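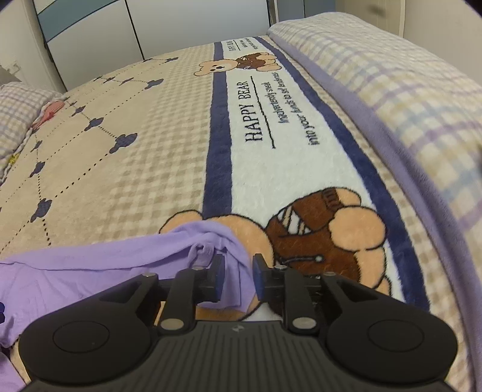 Omprakash Pandey
Equipment Inspector, Rikthorpe

Pre-use checklist with comments: Grirkel hand-held gripper, two-finger
Unit 19, review loan from Zusar
Month: November
Second check: Mairéad Foley

1. Housing
Cracks at the finger mounts: none found. PASS
Ribbed section clean, no adhesive residue: PASS
Comment: Wipe with a dry cloth only. Solvent dulls the finish and gets into the grooves.

2. Linkages and pivots
All pivot bolts present and seated: PASS
Side play at fingertip, by hand: PASS WITH COMMENT
Comment: Slight play on the right finger with the jaws open. None on the left. Recheck at 400 cycles. Do not tighten the pivots past the stop, as the fingers then return slowly.

3. Fingertip pads
Blue rubber pads fully bonded, edges not lifting: PASS
Pads meet square when closed: PASS
Comment: The supplier quotes 3000 cycles per pad set. The counter on this unit read 2482 at check-in. Order the next set now.

4. Soft goods handling
Pads close on thin fabric without catching a thread: PASS
Pads release fabric when opened: PASS
Comment: Checked on a lavender cloth over a fleece bedspread. Approach from above and close slowly. On plush bedding it is easy to take up the layer underneath along with the cloth, so look between the pads before lifting.
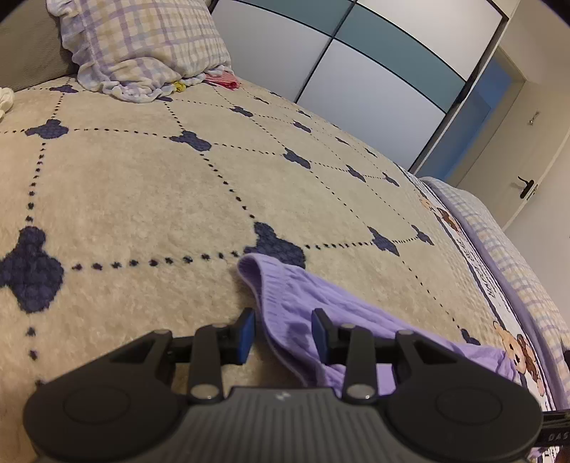 If the lower layer has been picked up, open fully, back off and start again. Pulling sideways to free it loads the pivots in the direction they are weakest.

5. Operator
Fingers clear of linkage plates: PASS
Loose sleeves and cords secured: PASS
Wrist strain after 19 minutes of continuous use: COMMENT
Comment: M. Foley reports mild fatigue. The manual gives no limit for continuous use. Raised with Zusar, no reply yet.

6. Paperwork
Manual supplied: PASS
Spare pads supplied: FAIL
Service contact named: PASS (Ní Mhurchú service desk)

Result: accepted for trial use. Item 6 to be closed by the supplier. Item 2 stays open until the recheck is signed.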